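Subject: Re: [gidey-home] Bread going moldy before we finish the loaf
Date: September 2020
To: gidey-home list

On the Gidey home list, a member wrote:

> Hi all, I'm new here so sorry if this has come up before. We switched
> to the unsliced loaves from the Wudska bakery back in May and we love
> them, but there are only 2 of us and we never get to the end of one
> before it goes green. I tried the fridge and it went like cardboard.
> Tried a plastic bag on the counter and the crust went soft and the
> mold came even faster. Does anybody freeze theirs? Do you slice it
> first? And does the toast taste OK? My mother always said frozen bread
> was only good for the ducks.
>
> Also is the Dresura bread box worth the money? It's the one thing
> everybody in the shop tries to sell me.

Hello and welcome! It has come up before, but I looked in the archive and the last thread went off into an argument over butter dishes by message 3, so I think we can have another go at it.

Yes, freeze it, and yes, slice it first. I have been doing this for years with the very same Wudska loaves (the dark one with the seeds is my favorite, and it freezes better than the white). I let the loaf sit out the day I buy it and we eat as much as we like fresh, with soup or whatever is going. Then that evening I slice what's left and freeze the lot. Don't wait until day four and freeze it then, which is what I used to do. It comes out of the freezer exactly as stale as it went in!

You do need a decent bread knife. Mine was a cheap one and I fought with it for ages, and then my sister gave me a long one with deep teeth and I felt pretty silly for putting up with the old one. Let the knife do the sawing and don't lean on it. If the loaf is still warm in the middle, leave it alone for a few hours or you'll squash it.

For packing, I lay the slices in a bag in a sort of zigzag, so the flat sides don't line up and freeze into a brick. If you have a very soft bread, a bit of baking paper between the slices helps. Squeeze the air out, twist the top, and put that bag inside a second bag if it's going to be in there more than a couple of weeks. The smell of onions gets into everything in my freezer and I would like to keep it out of my breakfast.
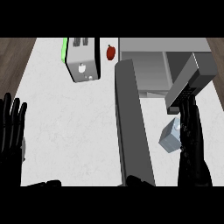
As for taste, I'd put frozen-then-toasted up against day-two bread any time. Straight from the freezer into the toaster, no thawing, a notch higher than you'd normally use. If the outside browns too fast and the middle stays cold, go down again and give it a second short round. Thick slices are the troublemakers here, so if you cut by hand like me, try to keep them thinner than you think you want. I mark the bag "thick" when I've had a bad day with the knife.

If you want it soft for sandwiches, take the slices out the night before and leave them in the closed bag. Or make the sandwich with frozen bread in the morning and it will be fine by lunch, and keeps the cheese cool too. I did this all through my years at the Cusow office and never had a complaint from myself.

The fridge really is the worst place for it, you're right about that. It slows the mold, but the bread goes hard much faster than it would on the counter. Paper bag on the counter for the first day or so, cut side down on the board, and then the freezer. That's my whole system.

About the Dresura box. I have one, and it's nice looking and I'm fond of it, but it didn't buy me more than an extra day. It also needs wiping out with vinegar and drying properly, or the old spores get going on the new loaf. I skipped that for a whole summer and blamed the baker. If you're only after bread that lasts, save your money. If you want somewhere to hide the crumbs, go ahead.

Oh, and the ends! Keep a bag in the freezer for the heels and the dried-up bits, and when you have 200 grams or so, blitz them for crumbs. They go straight from frozen onto a pan of macaroni, with a bit of butter and garlic. The ducks can find their own lunch.

Does anyone have luck freezing the Wudska rolls? Mine shed their crust in flakes every time I warm them up and I'd love to know what I'm doing wrong.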